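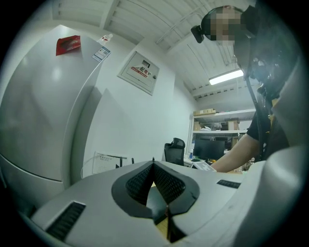

Staff Pantry and Utility Corner - Graramard Building, Third Level

Graramard maintains a shared pantry and utility corner beside the main office on level 3. The gallery records the area as it stood in February, following the transfer of the Tilik and Urquijo teams to the building. It is intended for staff who have not yet used the space and for tenants planning a similar layout.

Refrigerator wall
The large white two-door refrigerator stands next to the wall with the electrical distribution box, marked 配电. A red label and a small QR code label are fixed to the upper door. Items may be left on top of the unit for short periods only - a clear bottle is there at present.

Access to the distribution box must be kept free at all times. Staff are asked not to hang coats, calendars or notices from it.

Office side
White metal shelving stands against the far wall of the workspace, under a white ceiling with exposed beams and fluorescent lighting. Shelf space is assigned by team, and requests should be sent to the Cotenura service desk, extension 587.

Food left in the refrigerator should carry a name and a date. Unlabeled items are removed at the end of each month.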